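Sorting Table, Droltovton

Mixed items for the Plonodholm parcels, set out before packing. Shufen Jin and Rasmus Laur picked what goes on the belt - shoes, candy, small wrapped things.
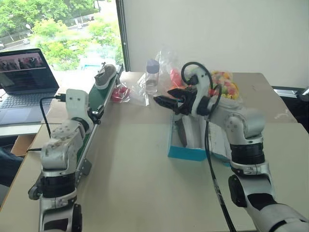
Does every item go on the belt?
Only the ones that keep their shape. Bags of candy stay on the table until a box is ready.

Gray shoe with a white sole, on the green belt. Bag of colorful candies and the open turquoise-blue box, same table.

List kept by Lovely Pascual. Next set in May.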